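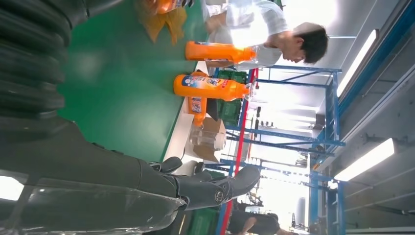
Questions people keep asking about the Flirness arm

Last changed Apr 23, 2026

What is it supposed to do?

Pick plastic bottles up off a bench and put them where we want them. That is the whole ambition. Flirness is a shared-workshop build, paid for by the people who work on it, and anyone who tells you it will be sorting your recycling next year hasn't watched it for an afternoon.

Why orange bottles on a green bench?

They were easy to get, and orange stands out against green. I'd call that cheating a little. A color the camera can hardly miss is a soft test, and I don't trust any success rate that comes from it. Clear bottles are the ones I want to see numbers for, and so far I haven't seen any.

How often does it work?

Depends who you ask. Our log for the last long session has 20 attempts and 10 clean picks. One builder wrote that up as "promising." I would write it up as half. A bottle that gets nudged, rolls and is then grabbed on the second try counts as a miss in my column, and we still argue over that.

Do the labels matter?

More than we expected. Printed artwork seems to pull the detection toward the label and away from the middle of the bottle, so the fingers close too near one end. Himix, the script we use to find the grasp point, now averages over the whole outline. It may have helped. We changed the lighting settings the same evening, so I can't say which did it, and neither can anyone else.

Can I build one at home?

You can, if you have a bench that doesn't rock and a lot of patience. Budget for the parts list, then budget again for what the parts list forgot. Ours left out cable ties, spare fasteners and a second power supply. Keep hands off the bench while the arm is live, and fit the stop button before you fit anything else.

Is the ribbed sleeve on the arm needed?

It keeps grit out of the joints. It also stiffens the bend near the end of travel, and the Brastano controller reads that as load and slows down. I'd try a short run without it before deciding. 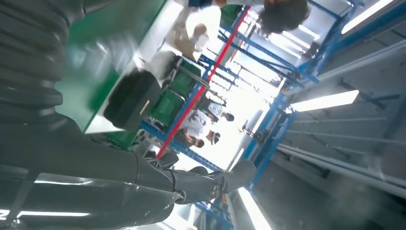 Vivek Negi: I'd leave the sleeve on. I ran mine bare for 4 weeks and spent longer cleaning the joints than I ever lost to a slow controller. The load limit is one line in the settings, so raise it a little and test again.

Fair, and I've raised it. The slowdown is smaller. I'm still not convinced the reading is right, only that it complains less.

What happened to Nishad?

Nishad was the planner we used first. It drew lovely paths on screen and took five seconds to think about each one. The code is still in the folder if you want it – nobody has touched it since June.

Does it learn?

It stores runs and we retrain on them. Whether that deserves the word is up to you. Move the bench a little and it needs calibrating again, same as before.

Can I bring my own bottles?

Yes. Empty ones, caps on, please.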